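Student robotics project: how many demos of folding and sock handling before we train?

Asked by KelvinGroveMum in Clubs and Competitions

Hi everyone, first time posting so please be gentle. I help run the after-school robotics group at our high school (I teach textiles, the computing teacher roped me in, and I've ended up loving it). We've entered the Tejada student challenge, household category, and our Year 10s have picked laundry as their task. The arm will have to pick up clothes from a bed and put them in sorted piles. Entries close at the end of September.

The kids are recording their demonstrations with a hand-held gripper, then they'll train on those and move everything over to the arm. So far they've done shirts, tops and some socks. The trouble is that the handbook only says "a suitable number of demonstrations", and I've got one student who wants to do 2,000 and another who reckons 30 is heaps. They've been going back and forth on it all term, very politely, over a great many biscuits.

My questions are how many we should aim for per type of clothing, and whether dark clothes are going to cause us grief. Most of what the kids have brought along is black, being teenagers. I've put in one of the soft black garments, pinched at the lower edge, as that's the grip they use most.
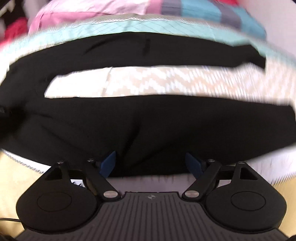

2 answers

Answer from Irja Peltonen (accepted)

Welcome! I mentored a Tejada team a couple of years back and we did very nearly the same task, so I have a real soft spot for this one. Make yourself a cuppa, I do go on a bit.

On numbers, I'd start well below 2,000. We recorded 30 good ones for each kind of garment, trained on that, watched where it went wrong and then recorded more of whatever it was bad at. For us that was socks, every single time. By the end we had about 7 times as many sock demos as shirt demos and I don't regret one of them. Your two students are both a bit right, which might help keep the peace — the small number gets you going, and you'll probably creep up from there.

Variety matters more than the count, in my experience. Change the bedding underneath, change where the garment is lying, do some in the evening with the lights on and some in daylight. Our first lot were all done on one white sheet and the poor arm had no clue what to do with a striped one.

As for black clothes, yes, they're harder. Folds are difficult to pick out on dark fabric, and if your gripper is dark as well the two can run together. Your blue fingertips are a big help there, so keep them clean and leave them that colour on the arm too. Your garment has that zigzag band through the middle, so there's something for the model to go by. A plain black sock has a lot less going for it. I'd mix in some lighter things from the lost property box if the school will let you.

One more thing about socks. Have the kids agree on where to pinch and stick to it. Ours were grabbing toes, heels, cuffs, whatever was closest, and the results were a dog's breakfast until we settled on one spot.

Answer from tumen_tinkerer

Not sure on the numbers sorry, we did Lego sorting. But check the rules about lighting, ours got changed pretty late. Also name your files properly from day one!! We lost a whole evening to that.

Update from KelvinGroveMum

Thank you both so much, and Irja, I read yours out to the group and there was a cheer from both sides of the argument. We've agreed on 30 of each to start. The kids had a long talk about socks and have decided on pinching low down and letting the top do what it likes. They've also been trying different bedding as you suggested, and I'm now the owner of a spreadsheet of file names, so thank you Tumen as well. I'll come back once we've trained the first lot and let you know how it goes on the arm.
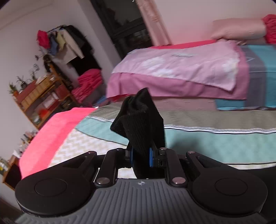 Black ribbed sock, held low between the blue pads, with the striped sheet behind.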